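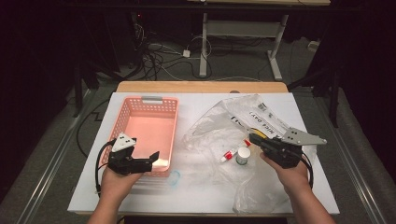
A pink plastic basket on a white tabletop board.

Household recycling scheme to take small plastics from December

12/03/2023

Residents of Prarnov will be able to put small and awkward plastic items out with their normal recycling from December, the town council has confirmed.

The change covers baskets, tubs, lids and clear film, all of which currently go into general waste. It follows a trial in 200 homes on the Lauritsen estate, where households were given a second sack for anything plastic that did not fit the old rules.

Salma Benjelloun, who manages waste services for the council, said the trial had collected more than expected, and that most of it was clean enough to process.

"People were already rinsing things out and then finding they had to throw them in the black bin," she said. "We had a lot of calls about it, mainly about film and broken storage boxes."

The new sacks will be delivered to 4000 homes during the autumn. Flats with shared bins will get a separate container with a yellow lid. Collections will stay fortnightly and on the same days as paper and card.

Sorting will be carried out by Ondex, which runs the depot on the ring road and already handles the town's glass. The firm plans to add a second line for plastics and expects to take on eight more staff by the time the service starts.

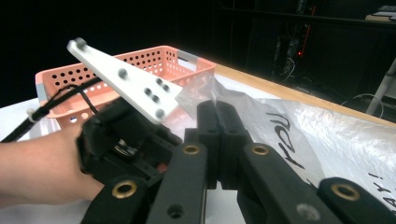
Film has been the most difficult material to deal with up to now. It wraps itself round the rollers on the existing line, and staff have to stop the belt to cut it free. Under the new arrangement it will be taken off first and baled on its own - the council is asking residents to push all their film into one bag and tie it loosely before it goes in the sack.

Some items will still not be accepted. These include garden hoses, toys with batteries, plant pots with soil in them and anything that has held paint or motor oil. Metal handles should be taken off buckets where possible. Larger items such as garden chairs can be taken to the household waste site at Emis Lane, which is open every day except bank holidays.

The council has set aside £80,000 for the sacks and the first year of extra collections. Opposition councillors backed the plan but asked for figures on how much of the plastic is sold on and how much is burned for energy. Ms Benjelloun said these would be published every six months.

A leaflet listing what can and cannot go in the sack will be posted to every home with the first delivery. Large print copies can be picked up from the library. Residents who need more than one sack can order extra rolls free of charge through the council website or by phoning the waste services team, and assisted collections will carry on as before for anyone already registered.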